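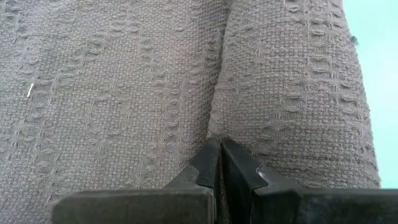

Stay > Small hotels > Owner interviews

The night desk at the Brundell closes at eleven and the owner is usually the one closing it. She agreed to talk between a late check-in and the bread order, so this was done in bits, at the end of the bar, over two evenings in September. My notes are a mess. Some of the order has been changed.

The Brundell is a family hotel, two streets back from the water, and until last year you could find it on every booking site going. Now you mostly can't. She took it off all but one of them and went back to selling rooms by phone and through her own page.

"Everybody thought I was nuts," she says. "My sister still does. She sends me articles."

Why do it, then?

"The packages. I couldn't sell a package. I could sell a bed with a price next to it and a little red number that says how many are left. But what we do here is two nights, dinner one of the nights, breakfast both, and you don't have to be out till one in the afternoon. Try putting that in a box on somebody else's website. They had us down as having no late checkout. We've had late checkout since my dad."

She stops to take a call. A couple wants to know about cots. Yes, there are cots. No, no charge. Back again.

"See, that was a family that would've booked somewhere else if they had to go looking for it."

The system she uses now is called Ternico. It takes the bookings, sends the confirmation and holds the card. She is not in love with it. "It's fine. It's slow on the first of the month, I don't know why. The calendar is good. The emails it sends sounded like a parking ticket so I rewrote them all." That took most of a winter, in the evenings, one email at a time. The cancellation one she rewrote five times.

I asked what was wrong with the cancellation one.

"It said the guest had failed to attend. Failed! Their kid had chicken pox."

Her own rule is simple enough. Cancel by noon the day before and you pay nothing. After that it's one night, and if she can resell the room she gives it back. Does she really? "Ask them. Yes. Most of the time I can fill it in summer, so why would I keep it. In February I keep it, I'm not a saint."

There's a number she keeps on a card by the register, and that's direct bookings for the season so far. It was 317 the first evening we talked. The whole season before the switch it was fewer than half that, she says, with the rest coming through the sites and each one costing her a slice. She won't say how big a slice. "Big enough that I was giving away the breakfast and didn't know it."

Breakfast comes up a lot with her. It's a buffet, hot and cold, seven to ten, and it's in the price. She tried charging for it seperately one spring and hated it.

"People came down and stood there doing math. You could see it. Dad gets eggs, the kids split a cereal. That's not a vacation. I put it back in and put the rate up a bit and not one person complained."

What's on it? Eggs, two ways. Sausage. A potato thing that her cook won't give out the recipe for. Fruit, yogurt, the bread from down the hill. Waffles on weekends, which she regrets, on account of the line.

Dinner is a different story. The hotel doesn't have much of a kitchen at night, so the dinner in the package is at Âu, a small Vietnamese place at the corner, family run, open late. You get a voucher at the desk. It covers a starter and a main each, kids half size.

"People said guests won't leave the building for a dinner they paid for already. They do. It's ninety steps or whatever it is. They come back and tell me about the soup." She pays the restaurant per voucher used, at the end of the month, no contract. "We shook on it. I know, I know. My accountant made a face."

And if somebody doesn't like Vietnamese food?

"Then I give them a burger money envelope and they go to the pier. It's happened maybe a few times. One man wanted the envelope and then went to Âu anyway and paid with it. Good for him."

The next part was the second evening. Quieter. Rain. She'd been up since five with a boiler.

We talked about rooms. There are three kinds now and there used to be more. Standard, family, and what she calls the big one, which has a king bed and looks at the back garden. She got rid of "superior" and "deluxe" and "classic" because guests kept asking the desk what the difference was and the desk didn't know either. "One of them had a kettle. That was the difference. So now they've all got a kettle."

The family room is what pays the bills. Two adults, two kids, a real door between the beds and not a curtain. She is very firm about the door. When they redid the top floor the builder wanted to save space with a slider and she said no, and it cost her a closet in every room up there. Guests mention the door in reviews. Nobody's mentioned the closet.

Is the pool ever going to happen? Long pause.

"No. I've got the quote in a drawer. It stays in the drawer." What she did was a deal with Levus, the gym and swim place over by the station. Hotel guests go in free with a key card, any time before eight at night, towels included. It's a proper pool, with lanes and a shallow end, and there's a hot tub that is sometimes out of order. She says so on the website. Out of order sometimes. "I'd sooner they read it from me. You get the angry ones when they've packed their swimsuit special for it."

She pays a flat fee for that one, yearly. More than 1,107 visits went through on her cards last year, she looked it up while I was there, scrolling with one finger. She seemed suprised. "Huh. OK. So that one's working."

What about WiFi, is it still something people ask? Yes, all the time, still. It's free, all rooms, no code that changes every day. The old setup made you log in again each morning and she had grown men at the desk at 6 a.m. in socks. New routers went in on each floor in March. There's one weak spot at the end of the second floor hall and she knows about it.

I asked about price, because the direct rate and the rate on the one remaining site aren't the same. She lifts her hands.

"It's lower if you call. It's lower because I'm not paying somebody. I don't do a members club, I don't do points. You call, you get the rate. You come back, you get the rate and I remember if you like the front or the back." And she does, there's a paper book for it. Front or back, feather or foam, dog or no dog. She doesn't trust Ternico with that.

Does the phone take up too much of the day? It does. She's hired a part timer for the afternoons, three to seven, which is when people call, after work or on the way home from getting the kids. Average call is a few minutes. Some are a lot longer. People ask about parking, then about parking again in different words. There are spaces behind the building, first come, and a city lot across the road after that, free overnight.

"I like the calls. Don't print that, my sister'll say I told you so. No, print it, it's fine."

Slow season is the worry. It always was. From November the weekday rooms sit. She's trying a three-night deal, midweek only, stay two and the third is free, with the breakfast and the late checkout but without the dinner. Last winter she ran it for the first time and it did OK, mostly retired couples and a few people who said they were writing something. She'll run it again and this time start it sooner, because by the time she got around to it half of January was gone.

Anything she'd tell another owner thinking of pulling off the sites?

"Keep one. Don't do all of them at once. I kept the one that pays on time. And fix your phone message first, mine still had the Easter hours on it in July. I lost I don't know how many from that."

A car pulled up out front then, headlights, two kids asleep in the back by the look of it. She was around the desk with the keys before I'd got my coat on. The bread order didn't get done, she said to tell me later by text. They had toast from the freezer and it was fine.

The midweek deal is by phone only, from November, and dogs are OK in the standard rooms on the ground floor.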